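みどりのペン

引っ越してきて二か月、わたしはまだ机の上を片づけられずにいる。いや、正確にいうと、片づけてはいるのだ。毎晩やっている。ただ、朝になるとまた散らかっている。それだけの話なんだけど、ちょっと聞いてほしい。

そもそもこの机、前の仕事場だったダヘル商会が店じまいするときに譲ってもらった茶色いやつで、とにかく大きい。大きい机を持つと人は何でも置く。請求書、みかん、片方だけの手袋。でも十月に入ったある晩、わたしは急に思い立って、えいやっと全部どけた。残したのは木の箱と、白い電気スタンドと、緑のペンだけ! 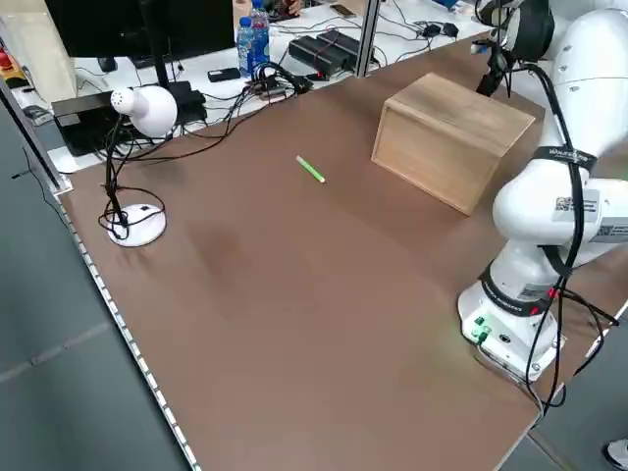
木の箱と緑のペン、それに白いスタンド。

われながら気持ちのいい眺めだった。お茶をいれて、しばらくうっとりしていたくらいだ。

木の箱は、スカドモントという港町の古道具屋で買った。店の人は番号札を裏返して「131番だね」と言ったきり、値段のほかは何も教えてくれなかった。帰りの船でずっと膝にのせていたから、降りるころには足がしびれて、桟橋で三回もよろけた。中身? それがまだ決まっていない。切手を入れるつもりが、切手はお菓子の缶のほうが居心地よさそうだったので、そのままになっている。

問題はペンだ。寝る前、わたしは確かに箱の横に置いた。なのに朝起きると、向きが違う。最初の朝は寝ぼけているんだと思った。次の朝は、窓から風が入ったんだと思った。その次の朝は窓がちゃんと閉まっていたので、もう言い訳がなくなって、とりあえずパンを焼いた(困ったときはパンにかぎる)。

スーラ通りの文房具屋で相談したら、「それは書きたいことがあるんですよ」とまじめな顔で言われた。ペンに? 書きたいことが? 笑って帰ってきたものの、その晩、わたしは便せんを一枚だけ出して、ペンのキャップをゆるめておいた。ばかみたいでしょう。でも布団に入ってからも耳をすませていた。 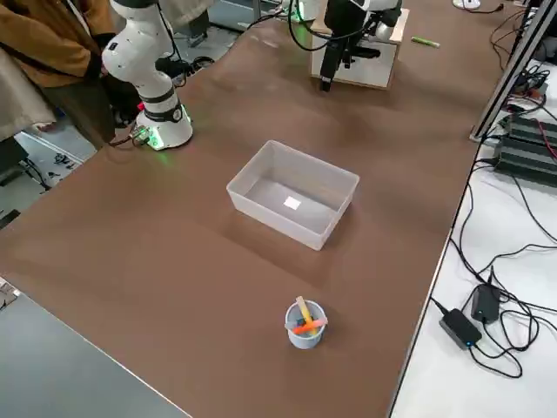 夜中に一度だけ、ことん、と音がした。起きあがろうか迷って、結局やめた。見ていたら書きにくいだろうと思ったのだ。わたしだって、手紙を書いているところをのぞかれるのは嫌だもの。

朝、便せんには緑の線が一本、すうっと引いてあった。字ではない。海の線みたいでもあるし、ただの試し書きみたいでもある。わたしはそれを四つに折って、フォルケロの古い封筒に入れ、木の箱にしまった。そういうわけで、箱の中身はようやく決まった。

今夜は便せんを二枚出しておくつもりだ。キャップは、もう少しゆるめておこうかな。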